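Small Kitchens & Counters > Show Your Setup

Thread: Finally got the counter to a place I like (marble, cutting boards, too many toasters)

marbleandcrumbs
Joined in July, posts: 11

Hi all! Longtime reader, and I've picked up so much from the "what lives on your counter" threads that I figured it was my turn. We moved into the place in Drornley last fall and the kitchen was the reason we signed. White marble counter with gray veins running through it, stacked stone on the wall behind, and not nearly enough cabinets. So a lot of stuff lives out in the open, and I've been shuffling it for months like one of those sliding tile puzzles.

My rule right now is that anything I touch every day can stay out. That means toast things, the cutting board, the canisters, the spoon holder. The waffle maker and the stand mixer went down to the basement shelf on Friday and I don't miss either of them yet.

The star is the board. Big, rounded corners, groove around the edge, stripes in the wood. I lay it flat instead of leaning it up because then I use it! When it was leaning against the wall I would cut an apple on a plate out of pure laziness.

Okay, pictures. Be nice, but not too nice — I do want ideas. 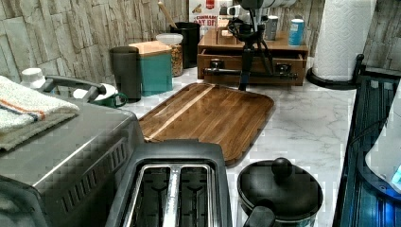
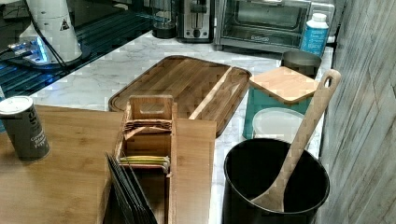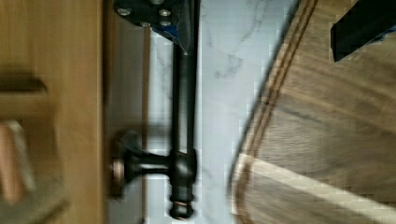 Marble counter and a wooden cutting board, all three. The last one shows the faucet.

Questions for the group:
Would you keep the board flat or stand it up?
Canisters at the back or closer to where you cook?
How do you keep crumbs from getting under everything?

overeasy_ed

Oh I love this. The stone with the marble is such a good pairing, it's rough behind smooth. And that faucet! Black with the little copper bands and the copper cap on the lever. I've been trying to talk my wife into black fixtures for more than 5 years and I'm sending her this thread tonight.

Board stays flat. No contest. A board you have to go and get is a board you don't use.

SnehaK

Hi, Sneha Katiyar here, I run the monthly swap thread. Welcome!

I'm going to disagree with Ed on the board, sorry Ed. Flat on stone is fine while you're working, but I wouldn't store it that way. If there's any damp underneath it sits there and the wood can cup. I ruined a really nice walnut one doing exactly that. It rocked like a chair by the end. Stand it on its long edge overnight and let the air get to both sides, then lay it down in the morning if you want it handy.

Your canister is making me jealous though. Teal with a wood lid is exactly the bit of color a gray and white kitchen wants.

overeasy_ed

Mine's been flat for years and it's as straight as the day I got it! I do flip it every night, so maybe that's my secret. Or maybe I just live somewhere dry.

SnehaK

Flipping counts. You're basically doing what I said with extra steps :)

countertop_carla

Can we talk about the toasting situation? I see a two-slice toaster and a toaster oven side by side. I had the same pair for ages and gave up the slot toaster, and I got back enough space for a whole bread bin. The oven makes perfectly good toast. It takes a bit longer, but you can do cheese on it.

Also I'd move the towel off the top of the toaster oven. The tops of those get hot and I'm jumpy about cloth up there. Hang it on a hook or the oven door in the kitchen proper. Pretty stripes on it, by the way, the orange and navy are cheerful.

marbleandcrumbs

Good catch on the towel, Carla, I'm putting up a hook this weekend. I really had stopped seeing it.

The toaster I will defend to the end, haha. I eat toast at 6 in the morning standing up and I want it fast. The toaster oven is for everything else — leftovers, roasted nuts, garlic bread, one sad chicken thigh when I'm home alone. They both earn their spot.

Sneha, okay, you scared me about the cupping. I'll start standing it up at night. What oil do you use?

SnehaK

Plain food-grade mineral oil, nothing fancy. Warm the bottle in a bowl of hot water first, rub it on with an old T-shirt, leave it overnight, wipe off what's left. Do the groove too, people skip the groove. I do mine once a month and the end grain gets a second coat.

pantry_moth_survivor

Given my username you can guess what I'm going to ask. Do the lids on those canisters seal? I had a row of gorgeous wood-lidded ones and the lids just sat there looking nice. Flour, oats, all of it had to go in the trash. Now I only buy ones with a silicone ring. I've had good luck with the Firkora square ones, they're plain but they shut properly.

If yours has a ring, ignore me and enjoy it. It's a great color.

marbleandcrumbs

It does have a ring! Nice snug one, you have to give it a little tug. Right now it has rice in it. I'm thinking of getting a second in the same teal for the coffee.

bench_scraper_bob

On crumbs: lift everything once a week and go over the counter with a bench scraper and a damp cloth. I clear mine in two halves, left side to the right, wipe, then everything back the other way. It takes as long as the kettle. Pull the crumb trays at the same time. Do that outside if there's a breeze, and stand upwind, ask me how I know.

For the marble, keep lemon and vinegar off it. That's where a big board is great, all the acidic stuff happens on the wood. I spent 1,000 dollars getting a counter rehoned after one summer of limes. Wipe a spill right away even if you're in the middle of something.

countertop_carla

Seconding Bob on limes. My sister's island has a perfect ring from a margarita glass and she's put a fruit bowl over it forever.

overeasy_ed

Not to start something, but I like a few marks on marble. Ours has etching all over by the stove and it looks like a bakery in there. I'd hate to be scared of my own counter.

bench_scraper_bob

Ed, come look at mine before the rehone and say that again! It looked like a map. But sure, a soft all-over wear is nice. It's the single shiny new one in the middle that gets me.

little_blue_pot

Jumping in for the utensil holder. I like that it's black and wide, and the long wooden spoon looks great in it. Please don't let it fill up! Mine had 11 spatulas in it at one point and I'd pull one out and the whole bunch would come along. I'm down to a spoon, tongs, a whisk and the thin fish turner.

For the canisters, I'd say back of the counter for whatever you open once a day and closer in for salt. Salt should be within arm's reach of the stove always. I keep mine in a lidded pot from Ní Mhurchú and it's the best thing I own.

marbleandcrumbs

I don't have a salt pot and now I want one very badly.

You've all been so great. Plan so far: hook for the towel, board up on its edge at night and oiled monthly, Bob's half-and-half wipe down, toaster stays (sorry Carla!). I also want to find a tray to group the canisters so I can lift them all at once. Has anybody tried the Zastside trays with the raised lip? I can't tell from the listing whether the bottom has feet.

pantry_moth_survivor

I've got the 2 smaller sizes. No feet, but there's a thin cork layer underneath and it doesn't scratch. Wipe it and let it dry upside down, cork holds water. The lip is high enough that nothing slides off when you carry it.

countertop_carla

Toaster stays, fine. Post the salt pot when you get one!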